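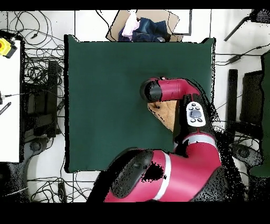 Figure 1. The green board, with the open box of folded denim behind it.

Folding and Boxing Clothes for the Plovell Collection
Project report, Home and Textiles module

1. What I set out to do

Every December the Plovell shop asks for boxes of clothes in good condition, and every year my household sends them a heap in a bin bag. For my project I wanted to find out whether a flat work surface and a fixed way of folding would get more clothes into one box, and whether they'd come out again looking fit to hang up. I also wanted to stop folding things on the bed, which hurts my back!

2. The set-up

I worked on a dark green board with a slightly raised rim. It's matt, so denim doesn't skate about on it the way it does on our shiny kitchen worktop, and the dark colour turned out to be great for spotting fluff and loose threads. The longer side is 70 cm. That's plenty for a pair of jeans folded in half lengthways and then once across, but a full-length coat has to hang over the side (I gave up on coats quite early).

The box stayed open on the floor just past the far side of the board, flaps out. I tried it on the left first and kept twisting round to reach it. Having it straight ahead meant I could slide a folded piece forward and lower it in with both hands, so the folds mostly survived.

3. The three folds

My tutor suggested comparing 3 methods, so I did:

The Merkow fold. It's from an old leaflet that came with a Merkow ironing board. Halves, then thirds, with the waistband on the outside. Very tidy, quite thick.

The Tristance roll. This is the one they teach at the Tristance outdoor centre for packing a rucksack. You start at the hem and roll tightly up to the waist.

The flat half. My own name for what my gran does -- half, half again, smooth it down and leave it alone.

I used the same clothes each time, emptied the box in between, and pressed nothing. Mostly it was jeans and a denim skirt, plus some thin cotton bits.

4. What happened

The flat half won for denim, and I really wasn't expecting that. The Merkow fold makes a lovely stack for the first few layers and then the waistbands pile up on one side and the whole lot leans over. Turning every other pair round helps, though I kept forgetting to do it. In the end I said "turn" out loud each time, to the great amusement of everyone in the house.

Rolling was good for filling the gaps at the corners but awful for seeing what's what. I had to pull out several rolls to find the skirt, and one of them came undone and took the rest with it.

Thin cotton didn't suit any of the methods. It won't hold a crease without pressing, and it slumps the moment you let go of it. I ended up putting the soft things in last, down one side, where they stopped the denim sliding.

My best box came to 91 per cent full by my own measure, which was a ruler down each corner and the average compared with the depth of the box. It isn't very scientific, as clothes squash, but I measured the same way every time. My heaviest single item was a denim jacket at 1647 grams on the kitchen scales. It went at the bottom after I'd tried it on top and watched everything sink.

5. What I'd change

I'd like a higher table. The board itself was fine but I was bending over it for ages, and by the third round my folding had got noticeably sloppier, so the rolls (done last) probably had an unfair time of it. If I did this again I'd mix up the order.

I'd also sort by fabric before starting. I borrowed the Amaral sorting sheet from the module folder halfway through, and it made the second half much quicker. It has a column for zips and buttons that I skipped, and then I found a broken zip in a pair already at the bottom of the box. Out it all came again.

6. Sending it off

The final box was packed with flat halves, jacket underneath, cotton down the side. I wrote the contents on a label and taped it to the top flap so the shop can read it without digging through. The broken zip is in my mending pile, along with two buttons I still haven't matched to anything.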